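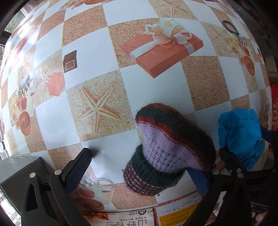
Plain tables are ruining our numbers. I've said this at two group meetings now and got polite nods both times, so I'm writing it down.

Quick version of the result, for anyone who missed the Brevovura writeup. Same policy, same training recipe, two sets of demonstrations collected with the hand-held gripper. Set one: 348 demos, all on a gray lab bench, good light, one object at a time. Set two: 143 demos, in people's homes, on whatever table was there. Tested in kitchens neither set had seen. The smaller set won. By a lot on soft things, by a little on boxes and cups.

People keep asking if 143 is enough to say anything. Fair. But the bench set had more than double and still lost, and I think we should sit with that for a minute before asking for more bench time.

My take on why. A knitted slipper on a gray bench is easy to find. Everything that isn't gray is the slipper. The policy never has to learn what wool looks like or where the cuff ends, it just learns "go to the thing that isn't bench." Then you take it to a home with a tablecloth that has starfish and gift boxes and teacups printed all over it, sun blowing out one corner, and it goes and pinches a starfish. I watched it close on a printed cookie. Twice. Very confident both times.

Teodor Lis disagrees and his argument is decent, so here it is. He says the home set differs in everything at once – light, cloth, clutter, the person holding the tool – so crediting the background is a guess. Yes. It is a guess. He wants a controlled run with one factor changed at a time, 25 trials each. Go ahead, I'll help set it up. But a controled study tells us which part of the mess matters, and in the meantime we're still shipping policies trained on the tidy version. I'd collect messy now and find out why later.

Where I really part ways with the usual thinking is on cleaning data. Our guidelines (the Custau ones, which everybody copied) tell collectors to clear the table first. Also reject any demo where fingers show up at the edge, or where there's glare. Shahnaz Nanayakkara went back through the rejects from one round and put 19 of them into training anyway. Nothing broke. Small test, I know. Still, a table at home has food packages on it, and bits of blue whatever, and somebody's hand. If the policy falls over at the sight of a fingertip I want to know that before it's in a kitchen.

Cost of all this, to be fair: messy demos are slower. Labeling is worse. Wide lens bends the edges of the table so annotators argue over where a thing stops, and a sock next to crumpled blue stuff makes them argue more. And success rates during development look lousy, which is no fun to put on a slide. Some of the love for the bench is just that, I think. Bench plots look nice.

What I'd change. Drop the clear-the-table rule. Reject a demo when the grasp is bad, leave the rest alone. Report bench and home numbers seperately, never averaged. And put soft things in every test, slippers included – boxes forgive too much.

Teodor's runs start in July. If his numbers say it was the light all along, fine, I'll write that up too.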